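Projects > Year Two > Materials and Waste

Where Do Old Computers Go? A Term at the Drikomberg Recycling Yard
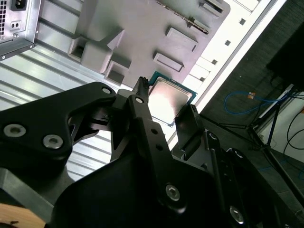
Fig. 1: A computer processor chip.

When our group picked electronic waste we thought, rather innocently, that it would be a tidy little subject -- it wasn't! Drikomberg has one yard that takes old computers, and we went along every Tuesday with our notebooks and flasks of tea. Over the term the yard logged 1,302 items, and 1,031 of them were desktop machines, mostly from offices and schools.

We also sent a survey to 700 homes in the Plastlow estate, asking what people kept in drawers and lofts. The replies were lovely to read (and often very long). Many said they were worried about old photos and passwords, so we think a simple leaflet on wiping a disk would do more good than another collection bin.

Our weights are less reliable, as the scales were changed halfway through.

Filed under: Student Work, Recycling, Local Studies

Comments

karimi_k: Does the yard take printers?

Loftful: Four laptops up there, guilty as charged. I'd read that leaflet.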